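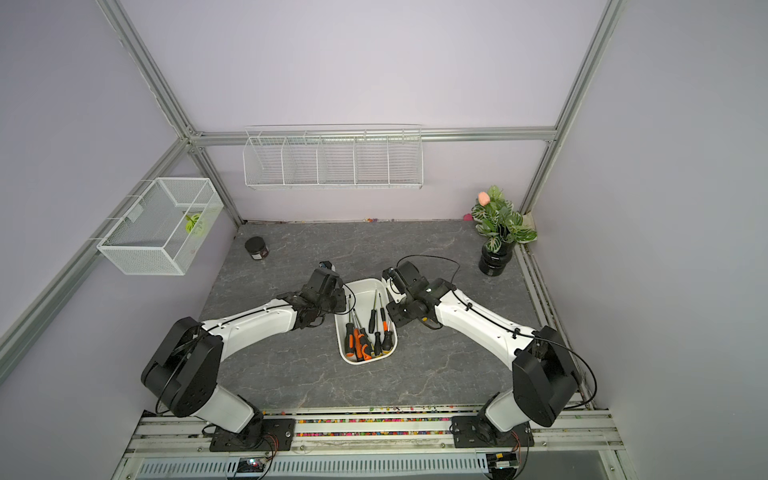

Photo credit: Charalambos Chatzigeorgiou

Sternby Men's Waxed Cotton Field Jacket
Item no. 1477
Manufactured by Cerer Apparel

Product description
The Sternby is a hip-length field jacket in waxed cotton, cut with a straight body and set-in sleeves. The collar is faced in brown corduroy and may be worn flat or fastened upright with a concealed tab. A two-way metal zipper closes the front beneath a snap placket. The jacket has two bellows pockets at the hip, two hand-warmer pockets lined in brushed cotton, and one inside pocket with a button closure.

Fabric and lining
Outer shell: 100% cotton, waxed finish, tested to a water column of up to 3000 mm
Body lining: 88% cotton, 12% polyester
Sleeve lining: 100% polyester
The shell fabric will crease and lighten at the elbows and pocket edges with wear. These changes are a property of the finish and are not considered a defect.

Sizes and colors
Available in chest sizes 36 to 48, in Olive, Navy and Dark Brown. Size 40 measures 29 inches from the back of the collar to the hem. Customers who intend to wear a heavy sweater beneath the jacket are advised to order one size up. The Ngau quilted vest (sold separately) attaches to the inside zipper in matching sizes.

Care
Sponge clean with cold water only. Do not machine wash, dry clean, iron or tumble dry. Hang to dry away from direct heat. The finish should be renewed once a year with Astum garment wax, neutral.

Orders and returns
Unworn jackets may be returned within 40 days of delivery with all tags attached. Rewaxed or altered garments cannot be accepted. Dark Brown in size 48 is made to order and ships separately.

Page last updated July 29, 2026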